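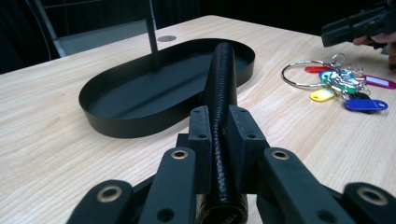

Do hand-held gripper recordings really teach a robot anything?

Posted by Mieczysław Makowska

We have been recording tabletop tasks with hand-held grippers since October. The task list came from Kultonell, who also sold us on the idea. A person holds the gripper, does the job, and the camera on it records. Then you train on the lot and the arm is supposed to manage by itself. We now have 1,262 recordings and my doubts have only grown. The people recording can see the whole table and the arm can't. They also fix mistakes without noticing they made any. My boss wants to double the number before the end of the year. Before I agree to that, has anyone here seen more recordings fix a policy that was bad to begin with? I don't mean a demo video. I mean on your own table, with your own junk on it.
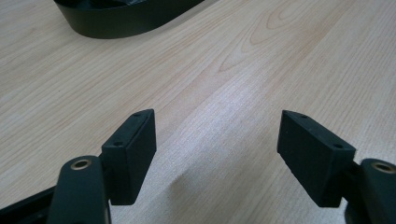
The other thing is what to do with stretches where the fingers are open and nothing is being held. One of us cuts them all out. I keep them, but I couldn't tell you why I'm right.

Raluca Stoica

Keep them. The approach and the retreat are part of the job, and if you cut them the model never learns how to get to an object. What I would cut is dithering, where somebody hovers while they make up their mind. That gets copied very faithfully.

On your main question, more of the same did very little for us. We trained on a quarter of our set and then on all of it, and the gap was small enough that I wouldn't bet lunch on it. What helped was moving things. Different starting spots, different clutter, a different person on the grippers. If your 1,262 were all made by the same 4 people at the same table, you have fewer examples than you think -- a lot fewer.

Also hold some back. Pick 18 you never train on, with layouts that appear nowhere else, and don't let anyone peek. It's a crude check, but a better one than a falling loss curve.

Cosmin Mocanu

just get more data, it always works in the end. we used Motbridge for sorting the files and it was fine

Brynhildur Ragnarsson

"Always works in the end" is what the vendor told us too. We stopped after nearly 14 weeks. Dark objects were our trouble, one lying over another, and extra recordings of the same pair did nothing for it. Check your timestamps as well if you run two grippers. Ours had drifted apart and it took far too long for anyone to look.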